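1/8/23 | 5 comments

Hotel housekeeping tricks get passed around as if they all work at home. I doubt most of them. Rolling shirts for a suitcase saves no room I could find.
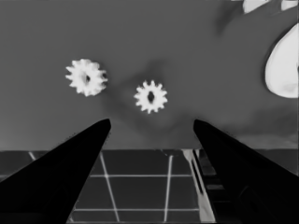

The shower steam trick? I gave a linen jacket 20 minutes at the Inley in Cabanatuan and still had to iron it.
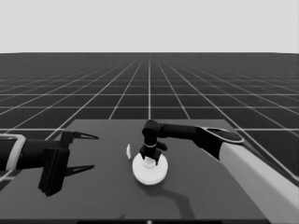

Noel Bañez

Dryer sheets in a suitcase only hide the smell. Air it out overnight.
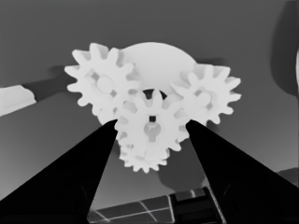

Clipping the drapes shut with a pants hanger does work.

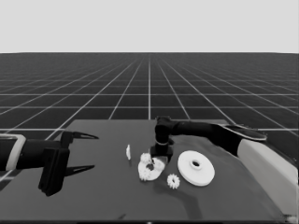 Skip the $26 packing cubes, too.

52 shares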